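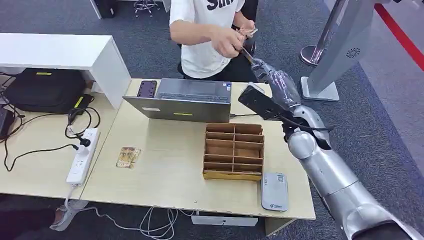
Tarek Tahiri had warned me before I booked the train that a software open day is mostly a way of getting strangers to eat the leftover pastries, and that if I wanted to see Nultell restore a backup I should go early, before the sales people got to the Wi-Fi.

So I went early. Nultell has its office in Zalville, upstairs from a tile showroom, and at 8 in the morning the door was locked. A man with a ladder let me in. He didn't ask who I was, which for a company that sells data protection struck me as relaxed.

The product is called Zadley. It takes snapshots of your virtual machines, squeezes them, and keeps them somewhere else, so that when your server room floods you can be back at work before the carpet dries. I look after backups for a mid-sized furniture distributor, and I have sat through this pitch from other companies often enough to hum along. What I hadn't seen before was anyone offering to break things on purpose in front of guests.

Rakiya Effiong ran the first session. She had a rack of test machines, a projector that made everything slightly green, and 300 virtual desktops running at once, each one playing the same clip of a waterfall. Then she invited the audience to pick a host to unplug. We looked at each other. These are people who spend their working lives begging others to leave the plugs alone. Finally someone near the back called out "the bottom one," and out it came.

The waterfalls stopped. Rakiya kept talking. I had my watch out, and after 259 seconds most of them were running again. One came back in Spanish, or at least its login screen did, and she closed that window without a word and moved on to licensing.

Licensing took longer than the restore. Zadley is priced by the socket, unless you're a school, or unless you bought version two, in which case you're priced by something called a "protected unit." I asked Danjuma Ogundipe what a protected unit was. He drew a box on the whiteboard, then a second box inside it, then said he would email me. He took down my address with an extra letter in it.

The better part of the day was the support floor, where Musa Etim let a group of us stand behind the ticket queue. The oldest open ticket was number 3406. A customer wanted the progress bar to stop reaching 99 percent and sitting there. Musa said they'd fixed it twice. The first fix made it sit at 98. The second made it jump straight to 100 and sit there, and the complaints got worse. They have since put the old behavior back and left the ticket open as a kind of monument.

I liked Musa a good deal. He also told us which settings to turn off on day one, starting with the nightly integrity report, which by default goes to every administrator on the network as a PDF. I wrote that down twice.

Lunch was sandwiches from Ogunleye, the bakery on the corner, and I have no complaints. The egg ones went first. I ate mine next to a pair of hospital IT people who had come for the file-level restore and hadn't seen it yet. They were starting to suspect it was in the afternoon, and their parking wasn't.

It was in the afternoon. Ayodele Dauda deleted a spreadsheet, emptied the trash, and got it back from the February snapshot with its formulas intact. Then he tried the same trick with a mailbox and the console asked him for a password he didn't have. There was a pause while he walked down the hall to get it — a long hall, evidently. When he came back the session had timed out, so he had to log in again, and the clock ran out somewhere in the middle of the mailbox.

Would I buy it? The restore of whole machines was the fastest I've seen in a room I was standing in. The console looks as if it was laid out by three people who weren't speaking. I'd want a month with it on our own junk hardware, with the drives that click, before I put a number in front of my boss.

I left with a tote bag, a pen, and a trial key printed on a card. The key has both a zero and a capital O in it, in a typeface that treats them as the same thing. I've emailed Danjuma.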